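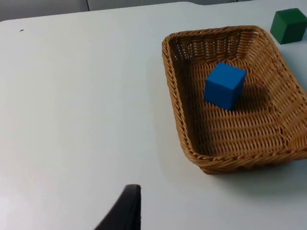
Play Materials Grant: Progress Report, August

Reading time: 2 minutes

Prepared by Ryota Shimada for Tarık Güler, Wiegand Fund

1. Work to date

The Stollow toy library has used the grant to replace its damaged plastic tubs and to sort the block collection into sets that families can borrow. We planned 100 sets for this period and have prepared 137. Of these, 59 are already out on loan. The rest are shelved at the Kerkitz branch and will be entered in the catalog before the fall term.

Each table at the branch now has a shallow woven basket. Children use it during sessions and staff use it when they check returned sets. The low sloping sides make the contents easy to see and reach. The old tubs were deeper, and small pieces were often missed at the bottom.

2. Sorting activity

The basket and colored cubes are also used for a short tidying activity with the youngest group. A child is asked to find a cube of a named color and put it in the basket. We start with a few cubes and add more as the child gets used to the task. Staff report that it works best on a clear table with the other toys put away.

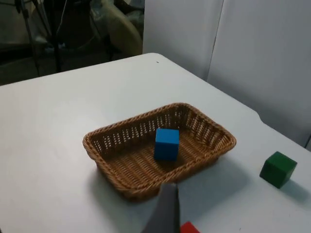
Blue cube in the basket, green cube on the table beside it.

3. Problems

Delivery of the storage shelves from Lakora was late, and 2 of them came without brackets. Replacements have been ordered at no cost to the grant. Labels for the sets are behind schedule as a result, and we ask to move that item to the next period.

4. Next steps

Finish the labels, complete the catalog entries and begin lending from the second branch. No change to the budget is requested.

We use cookies to improve your visit. Accept | Manage settings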